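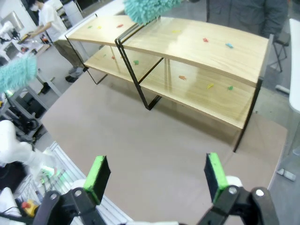

From: Vusumuzi Le Roux
To: Skitdale teleop list
Date: 11 September 2023
Subject: Re: shelf dusting, what counts as a good example

Answers to Ngcobo's questions are inline. Please read them before your next shift, as two of them change what we've been doing since June.

> We have 90 dusting episodes on the two-tier shelf so far. I went through them
> over the weekend and the operators don't agree on what to do with the small
> blocks. Do we dust around them, or is it fine if they get pushed?

Dust around them where you can. If the duster brushes a block and it shifts a little on the same shelf, keep the episode. If a block goes off the edge, stop, mark the episode as failed and save it anyway. Don't delete it. Nilo wants the failures for the scoring model, and we have only 5 so far.

> Should the blocks go back to the same spots after each run?

No. Scatter them again every time, on both shelves and on both sides of the middle divider. I looked at the first batch and the same layout shows up over and over. A policy trained on that will learn the layout. Mix the colors too, and put a few close to the front edge. Those are the ones people avoid because they're harder.

The usual set is 11 blocks. If you find fewer, check the mat before you start recording.

> One of the operators does the whole top shelf first, then the bottom. Another
> goes left section top and bottom, then right. Does it matter?

Top shelf first, left to right, then the lower shelf left to right. I know the other order is quicker for some of you, but mixed orders hurt us on the table wiping task at Prustness and I don't want to go through that again. Old episodes in the other order stay in the set with the tag "order_b".

> The wrist view loses the lower shelf when the arm is high. Is that a problem?

Not for now. Start each episode with the gripper fully open and far enough back that both shelves show in the wrist view. After that, move as you need to. If the first image doesn't show both shelves, cancel and start over.

Some other things:

- Move at a normal pace. Long pauses in the middle of a stroke get trimmed by hand, and that's slow work.
- People can walk past behind the shelf. Just don't reach into the work area while an episode is recording.
- Write the shelf angle in the notes field if you turn the unit. "Left", "right" or "straight" is enough.
- The lower shelf reflects the lights more than the top one. Leave the lights as they are – we want the glare in the data.

The target is still 1,000 episodes on this task. At the current rate we'll be short, so I've asked for a second dusting station. I'll write again when I have an answer on that.

Ngcobo, could you send me the episode numbers where you saw blocks pushed off? I'd like to relabel them myself before the next training run.

Vusumuzi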